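Zoia Hnatiuk played support for Skiledley, and in the last map she had 7 hit points left.
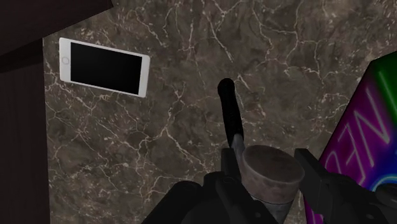

Page last changed: November 13, 2021

"Hold the bridge," Naciri said in her headset. He was their captain, and he never shouted. The team from Ustberg came through the fog with all five heroes, and Zoia used her last heal on him and not on herself.

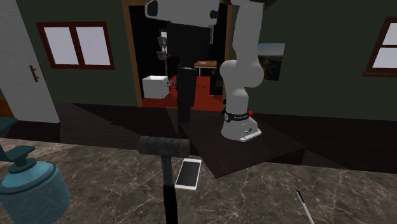 The final of the Trollero Cup was best of three, and the score was one to one. Her mother was watching the stream at home and understood nothing of it. Zoia thought about her for one second, then clicked. Her hand felt stiff, like it was made of smooth white links with a bulging joint in the middle, and still the shield went up.

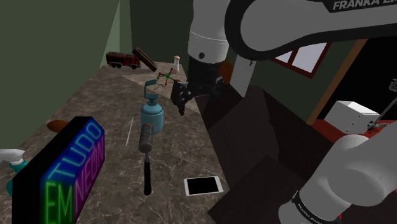 Naciri lived. He had 22 seconds on the clock and about 200 gold, enough for one ward. He put it behind the gate.

"I see them," she said. "Left side, two of them."

"Then we go right," he said - and they went.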